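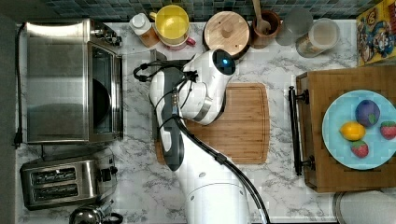
4. Preparing your first session of Drirumach

Before you start this section, please make sure that you have finished the character sheets (section 3). If a player has no character yet, you can give this player one of the ready-made characters from the back of the book. The Guide is the person who leads the game and speaks for everybody who is not a player character.

For the first session we recommend three to five players and one Guide. It is possible to play with six players, but then the fights become slow, and you should use the short turn rule in section 7.

4.1 What you need

One set of dice for each player (at least two ten-sided dice and one six-sided die)
The district map of Temunent, printed on two sheets
The Omen deck, 39 cards
Pencils and an eraser
Tokens or coins for marking Debt

Note: The Omen deck in the PDF edition has to be printed and cut. Print pages 2 to 6 of the card file at 100 percent. If you choose "fit to page", the cards become smaller than normal card sleeves and will slide inside them.

4.2 Setting up the table

1. Put the two sheets of the map together so that the river line continues from one sheet to the other. The compass must be on the Guide's side.

2. Take the eight cards with a black corner out of the Omen deck. These are the Tide cards. Keep them apart, with the face down. The other 31 cards are your starting deck.

3. Shuffle the starting deck and place it next to the map, where all players can reach it.

4. Give each player two Debt tokens. A player whose character has the trait "Born in Vurnow" takes three.

5. Ask each player to choose a home street on the map and write their initials there. Two players can share a street. In this case they both gain one point of Trust with each other.

6. Draw one card from the starting deck and read it aloud. It is the Omen of the evening. Leave it open on the table until the session ends.

Caution: Do not shuffle the Tide cards into the deck before the first bell has rung (see 4.4). If a Tide card comes too early, the characters can lose their home street in the first scene, and there is no rule to give it back.

4.3 Opening scene

The story begins in the year 1761 of the harbor calendar, on the night when the lamp tax is collected. The Guide can read the following text or say it with other words:

"The rain stopped an hour ago, but the gutters of Temunent are still talking. You hear a handcart on the bridge, and somebody on the cart is whistling a song that you know from your childhood."

7. Start with the player who has the lowest Nerve. Ask this player: "Why are you awake tonight?" The answer does not need a dice roll.

8. Continue to the left until all players have answered. The Guide writes down one name or one place from each answer.

9. Choose two of the things you wrote down and connect them. For example, the brother of one character owes money to the inn of another character.

10. Now the handcart arrives. Ask the players what they do.

Note: Some groups like to talk for a long time in steps 7 and 8. This is fine, but try to reach step 10 in roughly half an hour, or the players who answered first will have to wait very long.

4.4 The first bell

The bell rings when one of these things happens for the first time:

A character spends the last Debt token
Two cards of the same suit are lying open on the table
A player rolls a double zero

When the bell rings, stop the scene for a moment. Shuffle the Tide cards into the starting deck. Each player then moves their character to the nearest bridge or loses one point of Nerve. The players decide this one by one, beginning with the player who caused the bell.

If the deck is empty before the bell has rung, shuffle all used cards except the Omen of the evening and continue to play.

4.5 Ending the session

11. Finish the scene that is running. Do not begin a new one if a player has to leave soon.

12. Each player removes the Debt that was paid and writes the rest on the character sheet.

13. Put the Omen of the evening under the deck. If it was a Tide card by mistake, put it back with the other Tide cards and draw a new Omen next time.

14. Write the Trust points on both character sheets. They have to show the same number.

Playing with the Cowie supplement: in step 5 the players can also choose a boat as their home. A boat does not count as a street, and it cannot be lost to the tide. For repairs of boats, use the table on the inside cover of the supplement.

Continue with section 5, Rolling dice and taking risks.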